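Noise in the Reading Room: Final Report
Liya Kahsay, Patricio Peñalver and Olaia Villalobos
Submitted 24 May 2018

Background

The Pacheco Library has a quiet floor. It says so on the door, on the stairs and on a laminated card at every desk. Our project set out to find out how quiet the quiet floor is, and whether anything cheap could make it quieter. Our supervisor, Rosalba Testa, approved the topic on the condition that we not become part of the problem.

Method

We borrowed two sound level meters from the physics store. One was placed near the main staircase and the other by the windows on the far side. Each took a reading once a minute during opening hours in March, and after we threw out the readings from the morning of the fire drill we had 1540 usable ones. We also handed out a short survey and got 13 back. Four of those were mostly about the heating.

The meters did not agree with each other at first. Patricio spent an evening checking them side by side in his kitchen and found that one read slightly high all the time, so we corrected for it. The refrigerator in that kitchen is louder than the library.

Results

The staircase side was louder at every hour we measured. The worst stretch was just before noon, when people pack up and discuss lunch in what they believe to be whispers. The window side stayed fairly even until late afternoon, when the study groups from the Girine building arrive.

Survey answers did not match the meters very well. People sitting by the windows complained more, although their side was quieter. Julián Vidal, who runs the front desk, was not surprised by this. In his view a person in a silent room will hear a zipper, and will come downstairs to tell him about it.

The sounds named most often were chairs, typing and bags. Talking came fourth. We had expected it to come first and had already written a paragraph saying so, which has been removed.

What we tried

We put felt pads on the chair legs in the staircase half and left the other half alone. The sharp peaks on that side dropped, but the average hardly moved – most of the noise there comes up the stairs and does not care about felt. A few pads fell off within days and were later found stuck to shoes.

Soft surfaces would be the next thing to test. The room has hard floors, hard desks and a high ceiling, and padded seats or fabric panels near the staircase should soak up part of what comes in. We did not have the budget to try this.

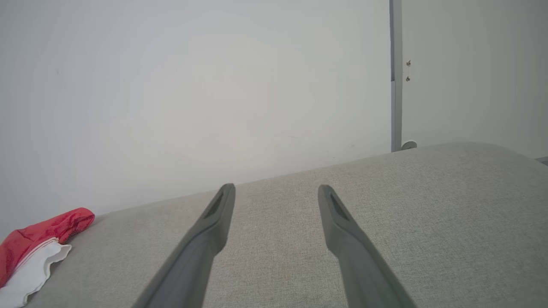

We also did not have the time, having lost a week to the meters. A group taking this on next year should calibrate first, start before the exam rush, and buy better glue.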